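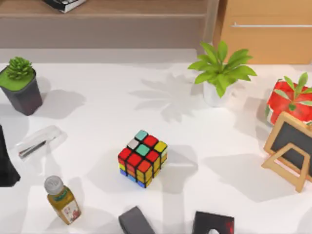
Can the Utura bimanual kit be run against the simulated tabletop before the hardware is mounted?
The simulation package uses the same controller build as the hardware, so any task file that loads in one will load in the other. Grip force settings do not carry over and must be entered again on the real unit.

Ticket: cube task, left gripper stops short of grasp
Product: Utura two-arm kit, simulation package
Site: Porkden
Opened: 22 March 2020
Status: closed, workaround supplied

Reported fault
Customer runs the stock cube task on the cluttered table layout. Both grippers come in from the near side of the table. The left gripper halts before contact and the log shows "target lost". The right gripper holds position and waits. Fault appears on most runs, at no fixed point in the approach. Layout is the standard one: cube in the middle, juice bottle to the lower left, easel on the right, plants towards the back. Customer has not moved anything.

First response
Asked for the task file, the run log and the lighting preset. Task file matches the one shipped in February. Lighting preset is "soft, multiple", with shadow softness at 200.

Reproduced on the bench copy at Stomamley. 20 runs, same preset, same seed range. Fault seen.

Checks
Joint limits — within range on both arms.
Collision margin around the bottle — default, no warnings raised.
Cube pose estimate — stable at the start, then jumps as the gripper shadows move over the table.
Object mask — cube and part of its shadow merged into one region. The estimated centre shifts, and the confidence value drops below the cut-off.

Cause
Mask threshold in the vision module is tuned for a single hard light. With the soft preset it treats the darker part of the shadow as an object surface. The arm controller is behaving as designed when it stops.

Workaround
1. Open the vision settings and set shadow rejection to level 3.
2. Set mask smoothing to 2.
3. Save, then restart the vision module. A reload of the task file alone does not apply the change.

Bench repeated with these values over the same seed range. No "target lost" entries. Approach is slightly slower — the pose filter takes longer to settle.

Customer reply
Settings applied, fault cleared on the cube task. Asks whether the clear plastic item on the left of the table can be used as a target with the same values.

Support reply
Not recommended. Transparent objects need the depth module, sold separately. Quote request passed to Softić, who handle kit sales.

Further action
Default threshold raised with development. Ticket to be linked to the release note when the change ships.

Utura Support | Contact the help desk | © 2020 Softić | Back to top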